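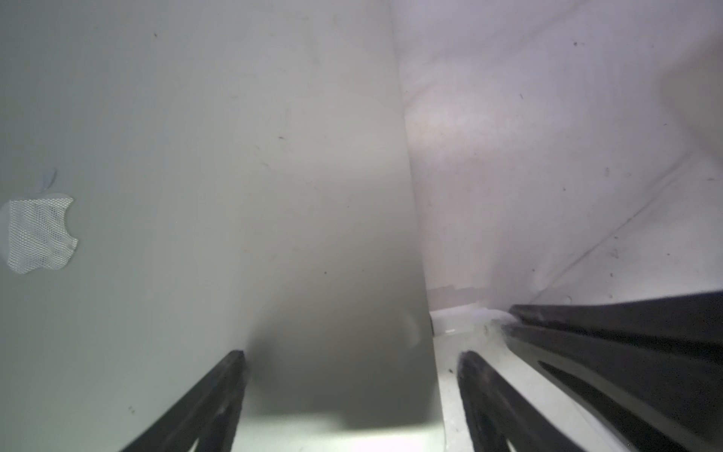
O regresso das cartas à mão

Faraji Magesa escreve quatro cartas por semana e responde a todas as que recebe, mesmo às que chegam com a morada meio comida pela chuva. Começou em janeiro, depois de encontrar numa gaveta um maço de postais da avó, e desde então já gastou três frascos de tinta Gresov, um azul quase verde que lhe mancha os dedos e que ele defende com unhas e dentes.

O clube a que pertence, o Gritia, junta hoje 400 correspondentes. A regra é simples: cada pessoa recebe um nome e uma morada, escreve uma página e espera. E a espera é metade da graça! Há quem conte receitas de família, quem desenhe nas margens, quem mande folhas secas prensadas entre duas frases sobre o trabalho.

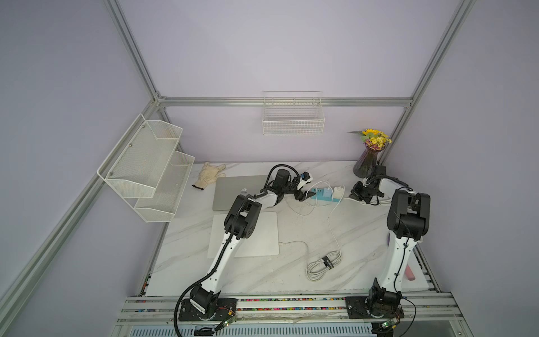
Bancada com tampo branco de veios cinzentos, a imitar o mármore.

Talha Butt, que desenha papel de carta para a pequena casa Higuchi, recebe-nos com uma pilha de provas e um entusiasmo contagiante. Fala de gramagens como outros falam de vinho. O seu preferido é um papel de 180 gramas, tão encorpado que a caneta parece abrandar sozinha — «obriga-nos a pensar antes da vírgula», diz, e passa-nos uma folha para a mão.

Experimentámos, claro. A primeira linha saiu torta, a segunda um pouco melhor, e a meio da página já estávamos a contar a uma desconhecida de Jerkisow como correra o verão, com pormenores que nunca caberiam numa mensagem de telemóvel. O envelope seguiu no dia 18 de novembro. Ainda não veio resposta, mas todas as manhãs espreitamos a caixa do correio.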